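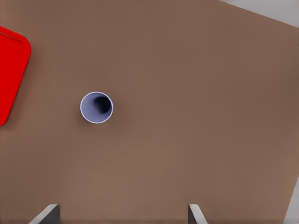 Plaritz adds expiring logins to Irkard, its web hosting control panel

July 2019
By Torbjørn Solheim

Plaritz has released version 5 of Irkard, the control panel its customers use to put websites online, move files about and find out why the contact form has stopped sending email. The main change is that upload accounts can now be given an end date, after which they stop working without anyone having to remember them.

Remembering them has gone badly so far. In March we went through the upload accounts on our shared servers and found 318 that had not been used in more than a year. Several were called "temp". One was called "temp-final", and it had full write access to a shop selling garden gates.

From this release, anyone creating an account in Irkard is asked how long it should last. The choices are a day, a month, a date picked from the calendar, or for ever. "For ever" is still there, at the bottom of the list, and choosing it brings up a box asking for a reason. We do not read the reasons. They are stored with the account so that whoever looks after the site next can read them and sigh.

When an account is 3 days from its end date, the site owner gets an email with a link to extend it. If the link is ignored, the account is switched off and its files are left exactly where they were. It can be switched back on from the same page at any time in the following month. After that the login is removed for good, and the owner will need to make a new one, with a new password.

Existing accounts are not affected by the upgrade. They will carry on working until somebody gives them an end date, which can be done one by one or for a whole site at once from the Access page. We did consider setting dates on all of them ourselves. The support desk asked us to think about what the following morning would be like, and we thought about it.

The other visible change concerns the error log. Previous versions of Irkard showed customers the last few lines of it in a small grey box that could not be made any larger. The box can now be made larger. The log can also be searched, saved as a plain text file and filtered by date, and the times shown are in the customer's own time zone instead of that of a server they have never met.

Irkard 5 was tested by 900 customers before release, all of whom had ticked a box agreeing to try new features and many of whom wrote in to ask why the menu had moved. The menu has been moved back.

"We have spent a good deal of effort on helping people forget things safely," said Torbjørn Solheim, who runs the Irkard team at Plaritz. "They were forgetting them anyway. I had two old accounts of my own on that March list, and I wrote the reminder that was supposed to stop it happening."

Two smaller items. Site backups made through Seo, our nightly copying service, now appear in the same list as backups made by hand, with a label saying which is which. Primer, the set-up guide for new customers, has been rewritten to match the new screens and no longer tells readers to click a button that was removed two versions ago.

The upgrade is free for everyone on a current hosting plan and is applied automatically. Customers who run Irkard on their own servers can fetch it from the Downloads page of their account. They should take a backup first, and should read the notes on old PHP versions before they start, especially the second paragraph.

Press questions can be sent through the contact form on the Plaritz website, which is working.

Last updated: July 2019, to correct the name of the Access page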